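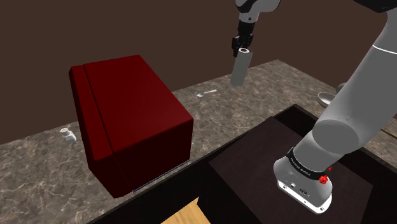 Stonuston polytunnel grant falls short of the promise

July 2025

Growers on the Tarow allotments in Stonuston will get new polytunnel covers this summer, though not nearly as many as they were led to expect. The scheme was announced with 15 covers on offer. The list now pinned up at the gate shows 8.

Tekin, the firm supplying the sheeting, says the rest will follow "when demand is clear". Demand looks fairly clear already – every plot with a frame put its name down in the first week, and several have been growing tomatoes under patched plastic since the spring gales.

The covers are a double-skinned plastic that Tekin says will last 11 years. That is a bold claim for a product which has been on sale for 2. Its brochure rests the figure on tests carried out indoors, and Stonuston is not indoors. Anyone who has watched a sheet flap itself to ribbons on the top terrace will want to see it through a winter or two first.

There is also the matter of fixings. The grant pays for the sheet but leaves out the clips, the rails and the tape for the hoops, all of which must come from Tekin if the guarantee is to stand. Plot holders have asked for a price list and are still waiting.

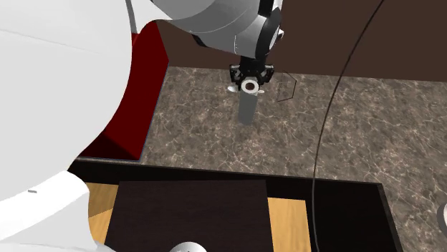
Flekby went first

The neighbouring site at Flekby took the same covers last year. Growers there report earlier salad and decent cucumbers, but also a lot of drips from the ridge and mildew on the lower leaves. Tekin puts that down to doors being kept shut. Flekby says the doors were open from April.

Fitting at Tarow is due to start before the end of the month. Plot holders are asked to clear a path on both sides of their frames and take down any old sheeting themselves.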